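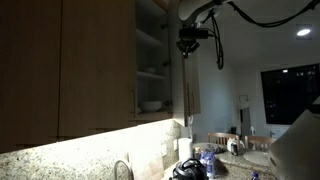 A kitchen cabinet is a piece of built-in furniture used to store food, cookware, dishes and small appliances. Cabinets are usually grouped into base units, which stand on the floor and carry the countertop, and wall units, also called upper cabinets, which are fixed to the wall above it. Tall units that run from the floor to near the ceiling are often called pantry cabinets.

History

Before the 20th century most household kitchens had little fixed storage. Dishes were kept on open shelves, in freestanding cupboards or in a separate pantry. In the United States, freestanding work cupboards with drawers and a pull-out surface were widely sold in the early 1900s. Between the two world wars, designers in Europe and North America began to treat the kitchen as a single planned workspace, and continuous rows of fitted cabinets became common in new housing after World War II.

Construction

The main part of a cabinet is the box, or carcass. In face-frame construction, a frame of narrow wood strips is attached to the front edges of the box, and the doors are hung from it. In frameless construction, the hinges are fixed directly to the side panels, which leaves a slightly wider opening. Boxes may be made of plywood, particleboard or fiberboard. Doors may be solid wood, veneered panels, painted fiberboard or metal.

Wall units are normally shallower than base units so that a person can work at the counter without leaning into them. Shelves often rest on pins set in rows of drilled holes, and can be moved up or down. Lighting is sometimes mounted under wall units to light the work surface and the backsplash.

Hardware

Most modern doors use concealed hinges that can be adjusted with a screwdriver after hanging. Doors are opened with knobs, bar handles, recessed pulls or push latches. Bar handles on wall units are generally mounted vertically near the edge opposite the hinges. Soft-close dampers may be built into the hinge or added separately.

Installation

Many installers hang the wall units first, while the floor is still clear. The units are leveled, screwed to the wall studs and then joined to one another through the sides. Gaps at walls and ceilings are covered with filler strips or molding.

See also

Countertop
Hinge
Pantry
Sideboard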